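Notes from Tharushi: my first month with the family group

I put off the family group for ages. My brother went into outpatient treatment back in March, and I kept telling myself that he was the one with the drinking problem, so why would I need to sit in a circle and talk? Then Arif Ekanayake at the Osholm clinic called me (twice!) and I ran out of excuses.

So I went, and I cried before I'd even got my coat off, and a very kind woman passed me the tissues and carried on with her story as if this happened every week – I think it does.

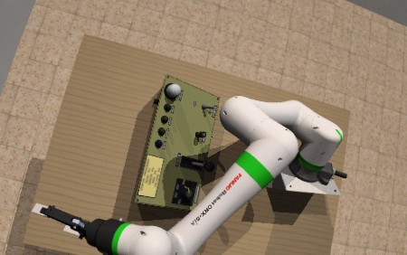
What helped me most was learning what I can stop doing. I don't have to check his recycling bin. I don't have to call his boss when he sleeps in. Arif had us each write down one thing we'd quit doing before the next meeting, and mine was texting him at midnight to see if he was sober. I lasted four nights, then slipped, then started over.

If you're thinking of coming along, the next new-members evening is 19th October at the clinic, up on the second floor. You don't need a referral, and your relative doesn't have to be in treatment. Just ring the bell and ask for Arif, or look for me – I'll be the one by the tea!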